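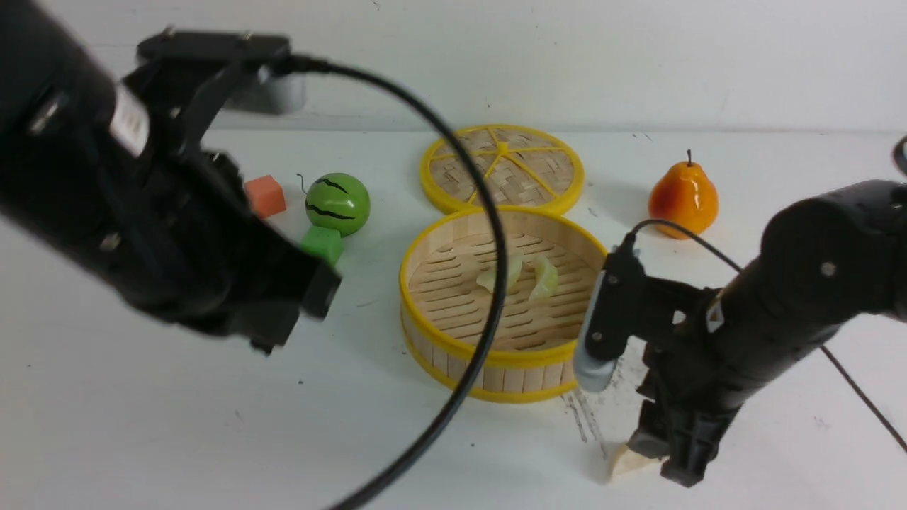
Daryna Hrytsenko
Project Lead, Zillness Clock Collection, Idundale
Progress report to the Padilla Fund, July 19, 2023

Dear Debora,

You asked for the second report to be shorter than the first and to say earlier on whether anything is ticking. Eleven clocks are. A twelfth ticks if you lean on the wall next to it, and I have left it out of the total.

Where we are with the catalog

When the Zillness factory closed, its sample room went into crates, and the crates went into the basement of the old Daltach schoolhouse, where they stayed long enough for everyone to forget which end was up. The grant application said we expected to find 150 clocks. We have now opened every crate and the real number is 213. I would like to call this good news. It is good news for the collection and poor news for the shelving.

Every clock has a number, a card and a place on a rack. The cards give the case style, the type of movement, the strike (if it has one) and what is missing. "What is missing" turned out to need a bigger box on the card, and Shirley Charbonneau redrew it in the spring. The most common missing part is the key. After that come pendulum bobs and hands, usually the minute hand. We also have one crate of nothing but pendulum bobs, none of which fit anything we own.

The loose parts have been sorted and bagged: 2267 of them, down to the taper pins. Shirley wanted to skip the taper pins. I overruled her and have been hearing about it.

Repairs

The plan was to bring 30 clocks to running order by the end of the grant. Eleven run and keep decent time, which for a spring-driven wall clock of this grade means within two or three minutes a week. Six more are apart on the bench. The rest of the 30 have been chosen but not touched.

We are behind the schedule in the application, and the reason is bushings. A clock movement is two brass plates with steel pivots turning in holes between them. Run it dry for forty years and the round holes go oval, the wheels start to lean, and sooner or later a tooth lands somewhere it shouldn't. The fix is to ream out the hole and press in a new brass bushing. One hole takes perhaps twenty minutes if it goes well. We had allowed for four holes per clock. The average so far is nine. Darcy Gosselin, who does most of this work, says the allowance was "made by an optimist," and he is being polite, as he knows perfectly well it was made by me.

Mainsprings have been kinder. We expected to replace nearly all of them and have replaced five. The old ones were cleaned, looked over for cracks, greased and put back. Some had set a little and won't quite give a full eight days, so those clocks get wound on the seventh. I don't consider this a hardship.
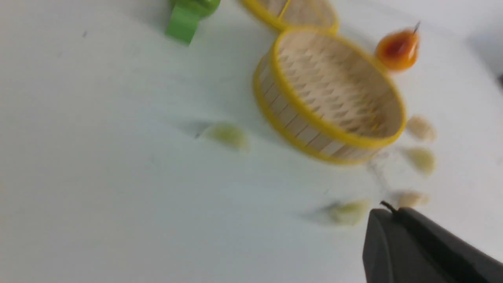

Two clocks have been withdrawn from the repair list. Number 88 had been converted to a battery movement by someone with a chisel, and there is no longer enough of the inside left to put a proper movement back. Number 140 has its original lacquered dial in such good shape that Audrey-Anne MacPherson doesn't want anyone's hands near it. We will show it stopped. It has been stopped at ten past four for as long as any of us have known it, and I am told this is a flattering position for the hands.

Training

Three trainees started in November and three are still with us, a better survival rate than I had privately predicted. They meet twice a week in the back room at Idundale. All three can now take down a time-only movement, clean it, put it back together and set it in beat without help. Strike work comes next. Strike work is where people find out how they feel about clocks, because it is quite possible to assemble everything correctly and still have the thing strike seven at noon.

The application promised a printed handbook. What exists is forty pages of Darcy's notes, in pencil, with arrows. Audrey-Anne is typing them up. She has reached lubrication and reports that the advice comes to "less than that," repeated on four separate pages. We plan to keep all four. 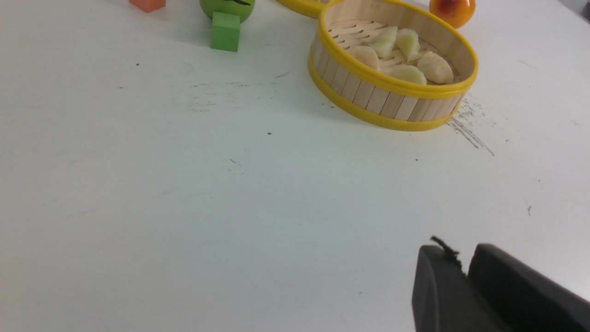
Dumplings in a bamboo steamer.

Money

The full accounts are attached, so I will stick to the places where they differ from the budget.

Shelving went over, for the reason given above. Cleaning fluid went over because the first supplier stopped carrying the kind we use and the second one charges for the drum. Mainsprings came in well under. We would like to move $800 from the mainspring line to bushings and reamers. This leaves the total where it was, and I believe the grant terms let us do it with a note from you. A short note is fine.

The insurance quote for moving the finished clocks from Daltach to Idundale was higher than I had planned for. We are asking for a second one. The first company wanted to know the replacement value of each item, and when I explained that the maker was out of business and there were no replacements, there was a long silence on the phone and then a larger number.

What we are asking for

Apart from the $800, an extra four months. The repair work can be finished at its present pace, but that pace won't fit into the time left, and I would sooner tell you now than send a cheerful letter in the final week. There is no extra cost for the bench space. The trainees have all said they will stay on.

Coming up

Finish the six on the bench. Start on the remaining clocks, beginning with the time-only ones and leaving the three chiming clocks to the very end, when we are either better at it or past caring. Get the handbook to a first proof. Pick the clocks for the Idundale display and agree on how many of them should be allowed to strike at once. Shirley favors all of them. She does not work in that building.

You are welcome to visit whenever suits you. If you can, come a few minutes before the hour. The eleven do not agree with each other, so noon takes a while.

With thanks,
Daryna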